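The Chore Is Longer Than the Clip

Ask whether a machine can put dinner in the microwave and the answer depends on where the clock starts. Start it with the plate already in the gripper and stop it when the plate is over the shelf, and the answer has been yes for some time. Start it with a closed door and stop it when a person could eat the food, and the answer gets complicated.

I write acceptance tests for material handling equipment. For most of my working life that has meant conveyors and palletizers at the Waldale plant, and for the last while it has also meant reading claims about household robots, which land on my desk because somebody thinks a kitchen is a small warehouse. In one respect it is. A task in either place is a chain of steps, and the chain is only as good as the product of its links.

The microwave is a fair case to argue from. It is a box with a hinge, a flat floor and a keypad. The object going in or out is rigid at the bottom and irregular on top. No step requires strength. A ten-year-old does it without instruction.

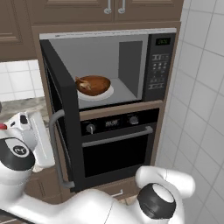
HOUSEHOLD TASKS

Consider the door first. A side-hinged door swings through an arc, and once it is open it occupies part of the space in which the arms would like to work. On a built-in unit the door can't be moved out of the way by turning the appliance on the counter. A two-armed machine standing square to the opening has one arm on the hinge side with a door panel between it and the cavity, and the other with a clear approach and possibly a wall beside it. The available paths for the elbow are fewer than the floor plan suggests.

People solve this by stepping sideways. They hold the door with a hip, a forearm or the back of a hand that is already carrying something. A robot with a fixed base has to solve it with joint angles, and a robot with a mobile base has to decide to move the base, which adds error to every position it knew before the move.

Then there is the load. A roast chicken on a plate is a poor thing to pick up. The bird covers most of the plate, so the usable grip is whatever rim is left, and the center of mass is wherever the cook happened to set the meat. Grip the rim from one side and the plate wants to rotate. Grip the food and the plate stays behind. The usual human answer is to slide a thumb over the rim and four fingers under it, which asks the plate to be lifted slightly before it can be lifted. Parallel fingers don't do this gracefully.

Simulation has helped. It lets a team run a failure many times over without buying plates, and it lets them vary the shelf height, the lighting and the position of the food. I have no quarrel with it. My complaint is about how the results get reported. A rendered plate has the friction somebody gave it. A rendered chicken is usually a single solid, with no grease, no juice on the rim and no leg that comes loose when it is bumped. The numbers that come out are numbers about that plate and that chicken.

A trial I helped score at the Hondevska test kitchen makes the point in hardware. We ran 153 attempts at one task: open the microwave, remove a plate of food, set it on the counter, close the door. Each step was scored separately. The arm grasped the plate in 80 percent of attempts where it got as far as trying. It completed the entire sequence in 69 of the 153. The first figure went on the poster. The second went in the appendix, where I found it because I had typed it.

Nothing dishonest happened. Both figures were correct and both were labeled. But a person buying a machine to do a chore is buying the second one, and the second one is less than half.

The failures were dull. The door drifted back a few degrees and touched the forearm. The plate went down partly on a dish towel. In two attempts the arm put the plate on the counter, withdrew, and pulled it off again with the side of the finger. Every one of those is fixable, and the team fixed several of them. New ones appeared at a slower rate than the old ones were removed, and that counts as progress in my line of work. 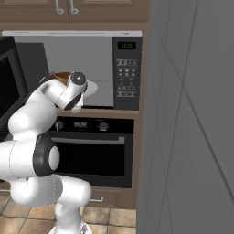

Shop-floor automation went through this argument decades ago and settled it by changing the room. At the Moncrieff packing line, nobody asked a robot to cope with a hinged door, so the door was taken off and a light curtain put in its place. Cartons arrive at one height and in one orientation. A kitchen offers no such bargain. A microwave gets built into a tall cabinet directly over a wall oven, with a strip of wood between them, and the arm working at the upper opening has to put its lower joints somewhere, so they end up in front of the oven, over its door handle. While the microwave is being served, the oven is out of service. That is a scheduling conflict between two appliances that a person with two short arms and a waist never notices. A factory engineer would move one of the appliances. The homeowner has already paid for the cabinets.

There is a second thing to take from the factory, and the household people have been slow to take it. A packing cell knows when it has failed. It has a photo eye downstream, a scale, a jam timer. The cell at Moncrieff stops itself and turns on an amber light, and someone walks over. Most of the household systems I have reviewed have no equivalent. They execute the motion and report the motion as executed. If a plate is tilted in the opening, the next step begins anyway.

Give me a machine that completes the chore half the time and reliably says so when it hasn't, and I can find a use for it. One that completes it nine times in ten and can't tell which time was the tenth needs a person standing beside it, and that person could have taken the chicken out.

The Jastau group has the most sensible test protocol I have seen so far. The chore begins with everything put away and ends with everything put away. Interventions count as failures, including verbal ones. The door must be closed. The operator may not wipe the counter between runs, so whatever the machine spilled is part of the next attempt. Scores under this protocol are low, and I would like to see more vendors publish them.

So, can machines do household chores yet? They can do many of the motions that chores are made of. Reaching into a cavity at chest height is close to solved for a known appliance. Pressing keys on a flat panel is close to solved, provided the panel is modeled and the finger is narrow enough for it. Carrying a level plate a short distance is good and getting better. Stringing these together in a kitchen the machine has never been in, with a door that sticks and food that shifts, is still a research result.

I would ask anyone publishing a success rate to print three items next to it: where the clock started, where it stopped, and what a person did in between. The Waldale acceptance form has had those boxes since March. Suppliers fill in the first two without being asked. The third usually comes back blank, and we return the form.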